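Keep the Bottom Shelf for the Pigs
By Freya Goodall
Feb 4, 2021

There is a kind of advice about toys that I have stopped following. It says that a toy belongs in a closed bin with a lid, that the bin belongs in a closet, and that anything left out on a shelf is clutter. I followed it for most of the time I ran the playroom at Pellarance, and I think it is wrong, at least for small figures and animals.

My argument is simple. A toy that stands on an open shelf gets played with and gets put back. A toy that goes into a bin gets dumped out with everything else in the bin, and then it stays on the floor until an adult picks it up.

I began to think about this in October, when we had to list everything we owned before a change of rooms. The list came to 451 items. A large part of it was in bins that had been taped shut, and I could not remember the last time a child had asked for anything inside them. The things children did ask for by name were the ones they could see from the door.

Dorothy Birkett, who taught me most of what I know about setting up a room, used to say that a shelf should be read like a page. I thought that was a bit much when I first heard it. What she meant was practical, though. A child of three looks at a low shelf, sees where each animal stands, and knows where the one in her hand came from. No label is needed. If the animals are all alike, so much the better - any of them can go in any spot and the row still looks right. 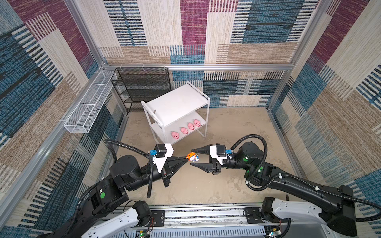 People who disagree with me usually raise dust, and they have a point. Open shelves need wiping, and so do the toys. Rubber animals wipe down with a damp cloth and a drop of dish soap. Plush ones do not, and I would still keep those in a basket. Wire baskets are better than solid ones for this, in my view, and I would hang one on the wall before I would give up floor space for it.

The second objection is about looks. Mulugeta Tekleab, who has a playroom of his own to run and keeps it in far better order than mine, told me that a row of pigs on a cart makes a room look like a store. I don't mind that. Stores put things in rows so that people can find them and reach them, and those are the two things I want from a shelf. He also thinks a shelf should be full or it looks neglected. I disagree with that more strongly. An empty shelf is useful. Children need a flat place to set things down while they decide what comes next, and if every surface is taken they will use the floor.

Then there is the matter of what the shelf itself should be. I have been shown catalogs of children's storage from Mesari, and the units are handsome, with rounded corners and a price to match. I would not buy one. A plain white cart with two shelves does the job. White is a good color because bright toys show up on it and so does dirt. It will get scuffed and the edges will chip. I sand down anything rough enough to catch a finger and leave the rest alone. I see people throw out sound furniture over a mark the size of a thumbnail, and I think it is a waste.
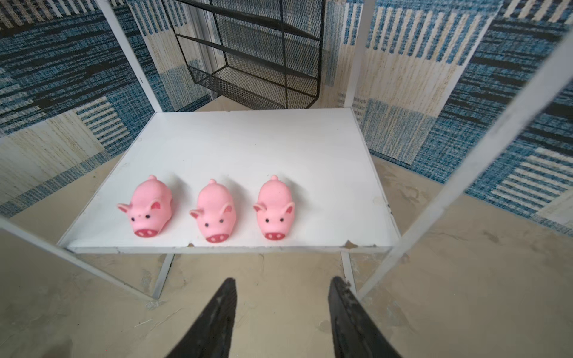 Where I would be strict is on number. Put out a few animals of one kind and leave space beside them. When there are too many the row turns into a pile, and a pile works the same way as a bin. Vandana Bisht rotates hers, with one kind of animal out at a time and the rest in a cupboard. I find that sensible, although I would leave the favorites out all year. Taking away a pig that a child looks for every morning, for the sake of variety, seems to me to be something we do for ourselves.

We gave away most of the taped bins before the move. The lids went too.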